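Filed under: Home & Table / Small Kitchens

1/ Bought pastel plates off Jalline in October because I was told color makes you eat better. I now own lunch in pink, pale green, beige and light blue.

2/ The brown mat came from Dredano. It was meant to go under a plate. It covers most of the table, so I suppose it does go under a plate.

3/ Today's menu, after 5 minutes of thought: toast with a lettuce leaf on it. The leaf is bigger than my ambitions for the toast.
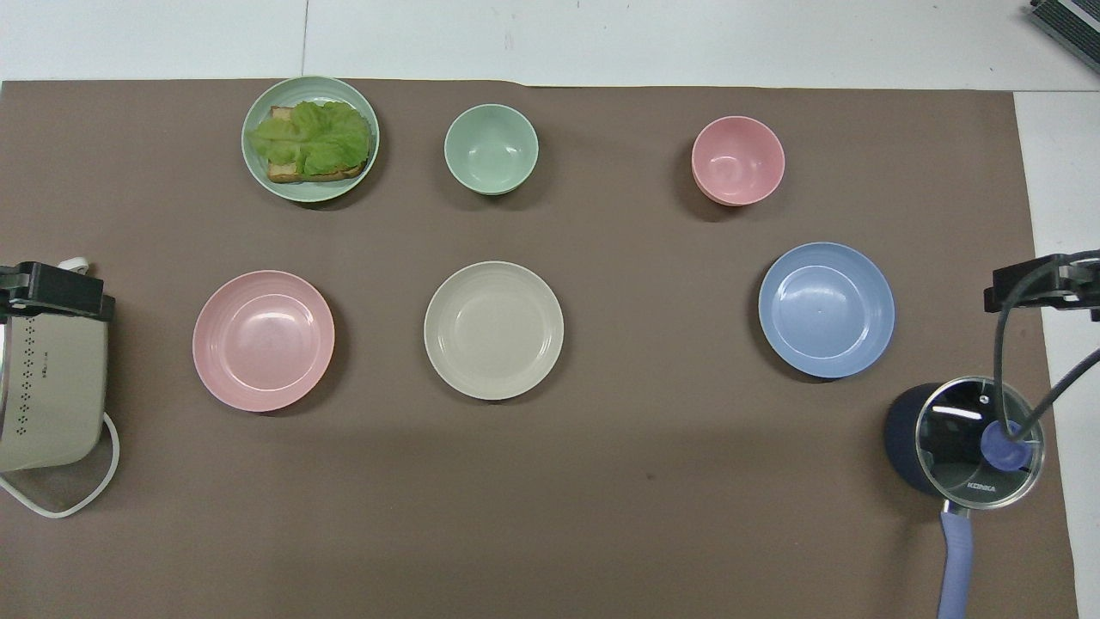
4/ Things I have learned about setting out a full table for one sandwich that never got its top half:

Green plate for green food. Sensible, dull, I stand by it.

Pink bowl is for soup. There is no soup.

5/ My mother had one set, white, and 50 opinions on where each piece went. I have the opinions - just not the set.

6/ Accepting suggestions for the beige plate. Crackers have been ruled out on grounds of camouflage.

Comments

Nhàn Văn: Eggs on the beige one. Trust me.

Bogdan Czarnecka: where's the butter

Ksawery Dudek: Same mat here, had to trim 3 inches off mine to open the drawer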